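The Whiteboard Will See You Now

A robot cell in Clurnbridge has a maintenance regime built on two blocks, a marker pen and the patience of one woman

Yeshi Assefa begins most mornings by wiping her feet, which the robot doesn't require, and then her glasses, which it more or less does. The cell she looks after at Amer is a table, an arm, three cameras and a cable tray she describes as "a family argument". Before any of it is allowed to do the day's work, it has to pass an examination that a child of two would find beneath them.

The examination involves blocks.
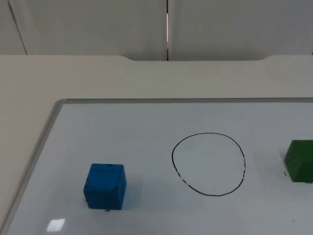
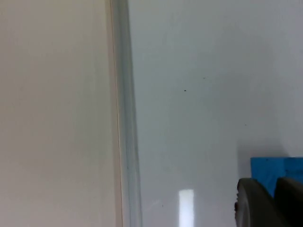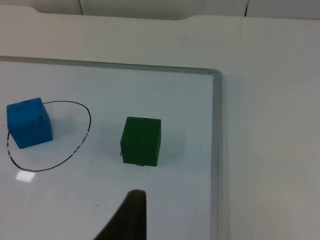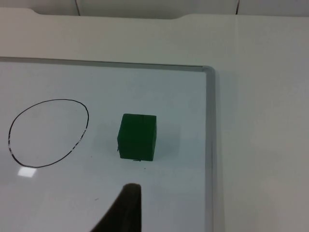 The blocks, the board and the black loop, with the views from the fixed camera and the one that rides at the wrist.

The rule of the game is that a block goes in the ring, or comes out of it, or stays where it is while the arm goes and looks at it from somewhere awkward. There are 52 of these small errands on the check sheet. The full set takes 70 minutes if the arm is in good health and rather longer if it has slept badly, a phrase Assefa uses without a flicker of embarrassment.

Amer rents the ground floor of a former carpet showroom on the Ashworth side of Clurnbridge, and the cell sits at the back where the underlay used to be. It was bought to sort small parts into trays for customers who would like their small parts sorted. On paper it is a finished product. You bolt it down, you plug it in, you run the setup wizard, and a cheerful green tick tells you that your automation journey has begun.

"The tick means it's got electricity," says Assefa.

What the tick doesn't mean is that the arm and its cameras agree about where anything is. This is the great unglamorous business of keeping a robot. The arm has its own idea of the world, worked out from the angles of its joints. Each camera has another, worked out from light landing on a chip. Somebody has to introduce them, and keep introducing them, the way you do with elderly relatives at a wedding.

The posh way is a calibration target, a printed pattern of squares on a very flat, very expensive plate. Assefa has one. It lives in a padded case and comes out once a month, and she handles it like a newborn. The numbers it gives are excellent. But she found in her first winter that a cell could have excellent numbers and still put a part down on its neighbour's head.

So she added the whiteboard. It lies flat, it has a metal edge the cameras can find without squinting, and you can draw on it. It also shines, and she regards this as a point in its favour. Ceiling lights bounce off it in little white patches, and a vision system that can't tell a reflection from an object has no business near a customer's bag of washers, half of which shine as well.

I ask why the ring is drawn by hand. There is a perfectly good roll of vinyl circles on the shelf, cut by a machine, each one as round as geometry allows.

"They were too nice," she says. With the vinyl circles the cell passed everything for three weeks. Then a customer in Skendmont sent trays with hand-marked bays, and the arm behaved as if it had been asked to read a doctor's handwriting. Off came the vinyl. Now there's a marker, and a loop that comes out more egg than circle, with stretches where the ink has given up. A gap in the line is useful. The software has to decide for itself that a broken ring is still a ring, which is the sort of judgement we make forty times before breakfast and which took, by her account, most of October.

The colours were chosen with similar cunning. Blue is easy. Dark green is less easy, especially in its own shadow, where a lazy camera setting will turn it into a lump of nothing in particular. If the exposure has drifted, green goes first. Assefa calls it the canary, then points out that she knows canaries are yellow.

The morning routine itself goes like this. Arm to its parking position, power off at the wall switch, and a hand on every cable between the base and the wrist. She isn't looking for damage so much as for change: a clip that has crept along, a loop that used to hang slack and now doesn't. Cables on a moving arm die slowly and then all at once, usually during a visit from somebody senior. Next come the fingers. She wipes them with a cloth that is kept for this and nothing else, and tries each for play between finger and thumb. The fixing screws get a dab of paint across head and body when they're tightened, so that a screw which has turned will show a broken line. It costs pennies and has saved her two grippers.

Then the wrist camera, the diva of the company. It travels with the hand, so it gets the best view in the house and also the worst. A few centimetres one way and it has the whole job laid out in front of it. A few centimetres the other and it has a faceful of wall. And since its own fingers poke into the picture, large and dark and out of focus, the software has to be told that these are not things to be picked up. An early version hadn't been told. Assefa came in to find the arm trying, with great tenderness, to approach itself.

Dust is the other matter. A speck on the board stays put when the camera moves, and a speck on the lens comes along for the ride. She checks by looking at two views taken from different places and seeing which dots have travelled. New starters are taught this on their first day and generally go straight off and clean the wrong one.

She doesn't keep the board spotless, incidentally. It gets a dry wipe, and the smudges that survive are allowed to stay. The blocks are likewise permitted their knocks. A replacement set sits in a drawer, pristine, and she has no plans for it. "They've got faces now, those two," she says of the pair in service. I look for the faces and can't find them, but I've only known them an afternoon.

I'm shown what a bad day looks like by way of the fault log, a hardback notebook with a ring on its own cover, this one from a mug. It has reached entry number 413. The entries are terse. "Missed green. Light on over sink." "Missed green. Light off over sink." "Put blue ON the line. Told it that counts as neither." A long one concerns a fault that came every afternoon and went away whenever anyone stood up to watch, and which proved to be the watcher's chair, parked against a table leg. When the chair moved, the table settled by the thickness of a fingernail, and the arm, bolted to a different bit of steel, did not.

That entry is the reason for the tape on the floor. The table's feet have outlines, and so does the whiteboard's usual spot, though the board is meant to wander a little and gets shoved a bit askew on purpose every few runs. If the check only works with everything in its exact place, she reasons, then what has been checked is the tape.

The makers of the cell have a remote support line, and she is scrupulously fair about it. They answer. They are polite. They ask her to restart it, and she has already restarted it, and they ask her to restart it while they're on the phone. Once, a support engineer spent an hour inside the settings from another country, adjusting the wrist camera's offset by ever finer amounts, while Assefa watched the camera itself nod gently on a loose bracket. She let him finish the sentence he was on. Then she got the hex key.

The bracket now has paint on its screws too, and the check sheet has grown a line: "Wiggle the camera." It comes before everything that involves a computer. Most of her improvements have this character. A good deal has been written about self-correcting machines, and some of it is probably true of machines elsewhere, but the cell at Amer is corrected by a person with a cloth, a key and a notebook, who will be on holiday for a fortnight in the spring and is already worrying about it.

She has been writing the handover. It runs to 6 pages, trimmed from rather more after a colleague complained that he only wanted to know which button. There's a section on the order of the errands (near moves first, then the long reaches, then anything that ends beside the wall). There's a section on when to redraw the ring, which is when it has worn through in so many places that a reasonable adult would call it a rumour. There is a stern paragraph about permanent markers, and it is underlined, and I gather there's a history.

By half past ten on the morning I visit, the arm is most of the way down the list. It lifts, it travels, it thinks. It has a way of pausing over the board before it commits, as if trying to remember whether it left the oven on, and Assefa watches the pause more closely than the movement. A long one means the cameras are disagreeing and the software is holding a vote. Today's are short. She writes "fine" in the notebook, looks at it, and adds "so far".

Then errand 49 goes wrong. The fingers close a little to the left of where they should, nudge the block round by a few degrees and come away with nothing. The arm reports success. Assefa sighs, presses stop, and reaches in past the wrist with one finger extended.

The camera wiggles.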